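Sorter of small objects, part-time (ref. 235)
Plelby Reuse Store, Namstead

We are looking for a patient person to sort small household things into other, better-organised small household things. The post is for two mornings a week, starting in July, and the work is done sitting down or standing up according to taste and the state of your back.

What the job is

Plelby takes in boxes of oddments from schools, playgroups, house clearances and people who have moved in with someone who already owned a colander. Large and obvious items go straight to the shelves. What remains is the small stuff: cups without saucers, lids without anything, building blocks, bits of toys, and plastic shapes that were clearly very important to somebody once. These are tipped into bins, and a bin is where you come in.

You take a bin and work through it. Each object is picked up, looked at, named and put where it belongs. If it has a crack, it goes in the crate marked Cracked. If it has no name you can think of, it goes in the tray marked Ask Agnes, and Agnes Mowat will come along before lunch and not know either.

Our catalogue stands at 3505 objects, of which far too many are entered as "thing, green". We would like someone to go back over these. A drinking cup is not a thing, green. Neither is a moulded block with rounded lumps on it, although we accept that by half past eleven it may start to feel like one.

Sorting is done by use first and colour second. The previous post-holder preferred colour first and produced some very handsome bins that were of no help to anyone wanting a cup. We still find the results from time to time.

You will need

– Decent eyesight for small marks and chips, with or without glasses.
– Legible handwriting. The labels are written by hand and the label printer is not coming back.
– A tolerance for turning over the same cup you turned over yesterday.
– The ability to write a description that a stranger could use. "Small, green, turquoise edge" is good. "The weird one" is not, and we have four of those already.

Experience in a shop, a stockroom, a nursery or a house with children in it would be useful. No qualifications are asked for. You should be able to lift a loaded bin from trolley to table, or be willing to ask for help and then accept it when it arrives.

What we offer

The hourly rate is the same as for our shelf staff and is set out in the pack, along with holiday and sick pay. There is tea. There is a discount of sorts, in that you may take home one item a month from the Cracked crate, and you would be surprised how quickly people start to see a use for half a sieve. The number 3 bus from Cliston stops outside, and bicycles can come into the yard.

The bench is by the carpeted end, so things that get dropped mostly survive. They also roll, and getting down on the floor after them is listed in the job description under "other duties".

How to apply

Ask for the Oravec pack at the front desk (it is named after the building, please don't ask) or write to Agnes Mowat at the store. Send one page about yourself. In place of a covering letter, pick any small object in your kitchen drawer and describe it in no more than three lines, without saying what it is for. We read these aloud, kindly.

Interviews are short and include a bin.

Comments (4)

potting_shed: Is the bin at the interview a real one or a clean one? I ask as someone who did the Cliston jumble for years.

Agnes M.: Real one. We do take the sticky things out first.

Derwent: Could two of us share it, a morning each? My sister is much better at lids.

Agnes M.: Yes, put both names on the page. We need both drawer descriptions, though, and we will know if she wrote yours. 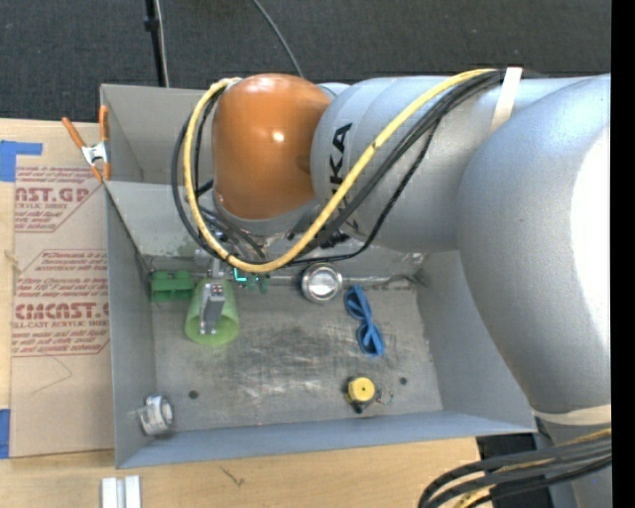
Page last changed: July, 4.15 pm

A green cup and a dark green block, still to be entered under their proper names.

Contact: Agnes Mowat, Plelby Reuse Store, Namstead | © Plelby Reuse Store | Back to top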